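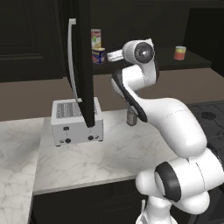

*Slide 1: a blue can on the kitchen shelf*

**Opening (keep it slow, drink water first)**

Good afternoon. My name is Houda Ragab and I coach the goalkeepers at Jirkville women's football club. I say football, you say soccer, please forgive me.

My subject today is the second goalkeeper. She trains every day and she almost never plays.

**Slide 2: Dalia**

- Dalia El Fassi sat on our bench for 106 matches. She played in five.
- Ask the room: who remembers the name of a reserve keeper? Wait for hands.
- In the cup match against Gidey she came in at half time, without a proper warm-up. She conceded in the first minute, then saved a penalty.

**Slide 3: what we changed**

- Before, the reserve only took shots for the strikers to practice. It is tiring and she learns little from it.
- Now Yi-chun Shek plans a separate session for her in the morning.
- She also speaks in the video meeting. At the beginning the defenders did not like this.

**Slide 4: the warm-up at half time**

Show the drill with two balls. Do not explain the footwork, there is a handout. If somebody asks about gloves, send them to Youssra.

**If there is time**

The bus story from September. Short version!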